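The Accordion Situation

Dec 21, 2025

I own an accordion now. I've owned it since May and have managed to keep it off this blog for that long, partly out of shame and partly because I thought I might have sold it by the time anyone needed to know.

For anyone who started reading during the Year of Baking Posts: I used to be in a band. I played rhythm guitar, meaning I played the same three shapes a little too quietly while a better guitarist stood next to me. We broke up over a van. I haven't played an instrument in front of another human being since, and the world has kept turning.

Then in the spring I went into Troketti, the secondhand music shop next to the dry cleaner, to get out of the rain. I want that on the record. I had no plans. I had dry cleaning. And there on a folding chair, like it was waiting to see the dentist, was a red Hájek accordion with one cracked key and a tag that said $320.

I'd never heard of Hájek. The man at the counter said they were very good. He also said it weighed up to 18 pounds "depending on how you feel that day," and I laughed, and he didn't. I've since learned what he meant.

He let me strap it on. If you've never worn an accordion, imagine hugging a suitcase that is trying to breathe. I pulled the bellows open, pressed a button on the left side at random, and out came a chord so huge and sad that a kid looking at ukuleles turned around. I have never in my life made a guitar do that. I paid. I forgot the dry cleaning and had to go back for it the next day, when I walked past the shop window with my head down in case he'd thought of something else I needed.

The first month was bad. The left-hand buttons are in rows, all the same size and shape, and you can't see them while you play. One of them has a little dent so you can find it by touch. Everything else is faith. I spent whole evenings hunting for the dent, losing the dent, and then playing with tremendous confidence from some other button entirely. My wife, who is a patient woman, took up evening walks. She says the timing had nothing to do with it. She came back from one of them very tan.

I bought a method book, the Bremari one with the orange cover, because every forum on the internet told me to. It's 234 pages long and I am on page 26. The tunes go in order of difficulty, supposedly, but whoever arranged them had a grudge. There's a lullaby, then another lullaby, then a polka that I can only describe as a home invasion. I've been stuck on the polka since the leaves turned. I can play the right hand. I can play the left hand. When I put them together it sounds like two people arguing in an elevator.

What surprised me is how much I like being terrible at it. When I was bad at guitar it ate me alive, mainly because I thought I was supposed to be good, and because the guy next to me was. There's no guy next to me now. I sit down after supper, I lose the dent, I find it, I get eleven bars into the polka, and I say a word my mother wouldn't care for. Then I start over. I look up and it's an hour later and I haven't thought about work or looked at my phone once.

Of course I also bought stuff for it. You knew that was coming. There was a back strap, which helped. There was a mute, which is a piece of foam and did not. And there was the Osico, a practice app that listens to you through your phone and tells you what you got wrong. I lasted most of the free trial. It marks every missed note in red, and after my first run at the polka the screen looked like a crime had been committed on it. At the end it said "Nice effort!" I've had bosses like that. I canceled and went back to the book, which keeps its opinions to itself.

The cracked key finally gave up around Halloween. It's the high F, and I'd like to say I didn't miss it, but the home invasion polka is about forty percent high F. Back I went to Troketti. The man at the counter looked at it, looked at me, and asked how the playing was coming. I said fine. He asked me to play something. I said I had dry cleaning. He glued the key while I waited and charged me the price of a sandwich, and while he worked he told me most of the accordions he sells come back within the year, and he buys them for half and puts them on the chair again. The red one has been on that chair more than once. He didn't say how many times. I think he was being kind, to one of us.

So naturally I can't sell it now. I refuse to be another name on the list.

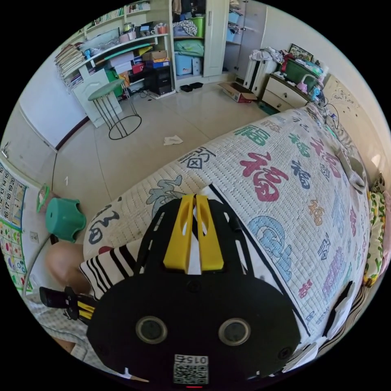
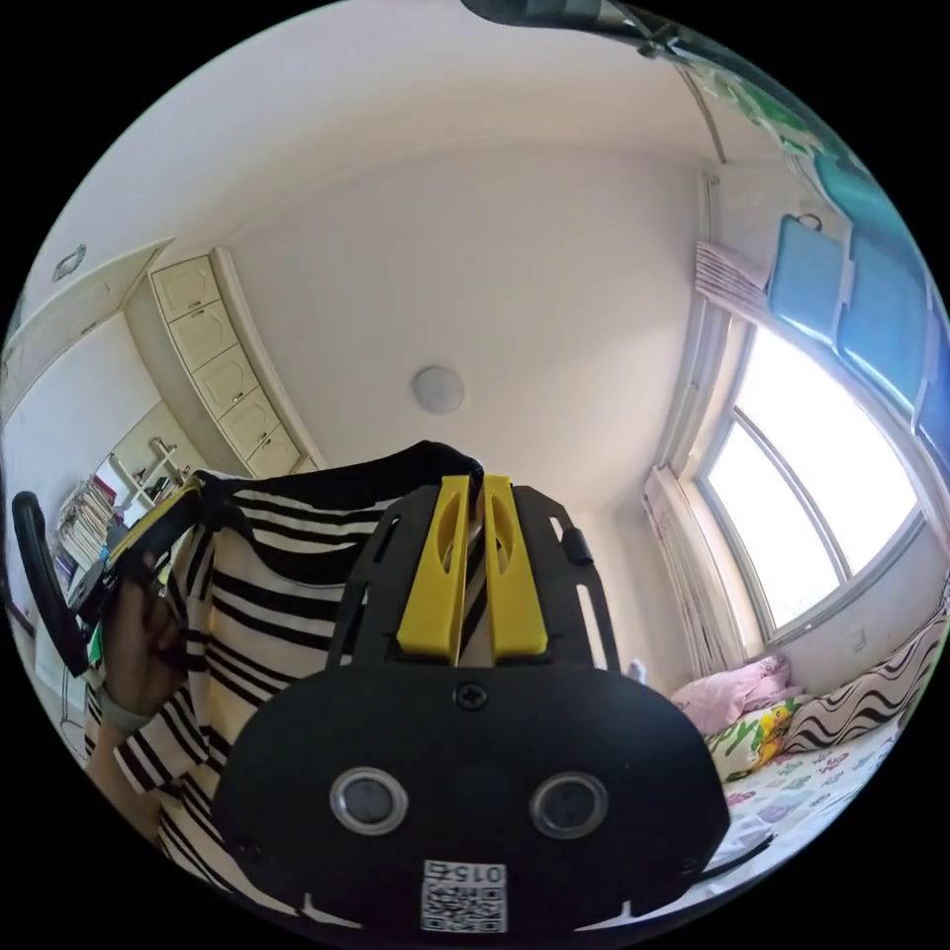 Which brings me to the real problem. My sister-in-law is hosting this year, and she has found out about the accordion (my wife swears it wasn't her, see "very tan"). There's now an expectation that I'll bring it on Christmas Eve and play something while people eat pie. I've explained that I know two lullabies and most of a polka. She said that was perfect, the kids could fall asleep and then we could wake them up.

My plan is to open with the slower lullaby, get some goodwill in the room, and then judge from people's faces. If it goes well I'll do the other lullaby. If it goes very well I'll play the polka up to bar eleven and have a coughing fit. My nephew plays drums and has offered to "back me up," and I've told him there's nothing to back up, but he's nine and he owns his own sticks, so I expect he'll be there whether I like it or not.

I do still have to work out how to get the thing over there. The case it came with has one latch that opens by itself on stairs, and my sister-in-law lives on the third floor. I've got a bungee cord in the garage that might do it. If anybody reading this has traveled with an accordion and has advice, the comments are open. If your advice is to leave it at home, my wife already sent that one in.

18 comments | 26 shares

Contact | © 2025 | Back to top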